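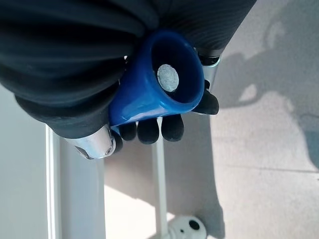 Wilmer Yupanqui services fixed theater seating. His shop, Drarnemo, occupies a former tile warehouse outside Skidmont, and most of its work comes from school auditoriums, small playhouses and lecture halls whose seats have outlived the company that installed them. We talked at a workbench with three seat pans on it, each stripped to the plywood, and then for a further hour in the parts room.

I asked first what fails on a tip-up seat.

"The return," he said. "The seat stops coming up, or it comes up halfway. People report it as a broken spring. It usually isn't the spring. The pivot bushing has worn oval, so the pan drops on one side and rubs the standard. The spring is then fighting friction it was never sized for."

The standard is the upright casting between two chairs. Each carries half the load of the seats on both sides, and for that reason Yupanqui does not like to judge a chair alone. He inspects by row. He lifts each seat to horizontal, lets go, and writes down one of four codes: full return, slow return, partial, dead. A row with two partials next to each other generally has a loose standard between them.

"You can replace both bushings and it will come back in a year," he said. "Tighten the floor anchor first. Then test again before you order anything."

Anchors take up more of his time than any other part. In halls with a concrete floor, the older method was a lead shield set in a drilled hole, with a machine screw run down into it. Lead creeps under load. After enough seasons of people pushing on the seat back as they stand, the screw can be turned by hand. He drills these out and sets a threaded rod in epoxy, leaving it overnight before any torque goes on the nut. On wood floors he prefers a through bolt with a plate underneath wherever there is crawl space, and a longer lag screw in a new hole where there isn't.

"An old lag hole is finished. People pack it with toothpicks and glue. I've pulled out golf tees."

Much of the shop's current work concerns one chair, the Furkasitz, a steel-frame model with a gravity return. It has no spring at all. A cast counterweight behind the pivot brings the pan up to vertical, and a rubber bumper stops it there. Yupanqui considers it the best mechanism he sees and the worst documented.

"There are two versions of the bumper. One is a push-in stem, the other is a screw-on disc. The holes are nearly the same diameter, so the stem will go into the wrong casting and stay there for about a week. If you get a call saying the seats have started banging, that's what happened."

He keeps 1,000 of the push-in type on hand and molds the other in small lots. When I asked about tolerances, he said the rubber mattered more. A hard bumper lasts longer but is audible from the stage when a full row stands. He uses a Shore A hardness of 60 for lecture halls and 40 for music rooms, and accepts that the softer ones will be replaced sooner.

Noise came up several times. Yupanqui sorts it into three kinds. A click at the start of travel is play in the pivot. A knock at the end is the bumper. A squeak in the middle is nearly always the pan rubbing something, most often the edge of the upholstery where a replacement cover has been stapled too far around the side. He does not oil pivots fitted with nylon bushings. Oil collects lint from the cushion, and the lint packs into a gray paste that holds the seat down.

"If somebody has oiled it, I take it apart and wash it. There isn't a shortcut. I use dish soap and a bottle brush."

On upholstery he was less definite. The shop buys cut foam and fabric from Soler and does its own sewing in winter, when schools are in session and the installation crew has little to do. February is the main sewing month. Box cushions with a welted front edge take the longest. A plain pulled cover goes quickly, but it shows wear on the front corners first, and a hall can't easily swap one cushion without the new fabric standing out against its neighbors. He recommends ordering spare covers from the same dye lot at the time of the job and storing them in the dark. Few clients do it.

"They look at the line on the quote and cross it out. Then they call me in five years and ask if I can match a burgundy."

What does he do in that case?

"Move the back row forward. The back row has faded less and been sat in less. You put the new fabric in the back, under the balcony, where the light is poor."

He was more particular about foam. Density and firmness are separate figures, and he finds that they get confused in specifications written by people who don't build seats. Density says how much material there is and is a fair guide to how long it will last. Firmness says how hard it pushes back. A low-density foam can be made to feel very firm in a showroom and will be flat within a few seasons. His quotes list both numbers. If the client's document gives only one, he asks which was meant, in writing.

The largest job the shop has taken on was a civic hall where every seat was relabeled and re-anchored over one summer. It involved 4,000 anchor points, and the drilling was done with a vacuum shroud on every bit. He described the dust control in more detail than the seating. Dust left in a drilled hole keeps the epoxy from bonding to the concrete, so each hole was blown out, brushed and blown out again. Rods that spun during the torque test were cut flush and the anchor was moved over.

I asked whether a hall with a handy building staff could do this kind of work without him.

"Bushings and bumpers, yes. Covers, if you have a good stapler and someone patient. I'd sooner sell the parts than drive three hours for six seats. Anchors, I'd want to see the floor first."

He suggests that any hall begin with a seating plan marked up in pencil, one code per chair, done twice a year by the same person. It should also record row letters as they are on the castings and not as they are on the tickets. In older rooms the two often differ by one, usually where a front row was taken out for an orchestra pit, and parts get sent for the wrong curve.

Before I left he returned to the stripped pans on the bench. Two had delaminated at the rear edge and would be scrapped. The third had sound plies but stripped T-nuts, and he was going to plug the holes and fit new ones a half inch toward the front.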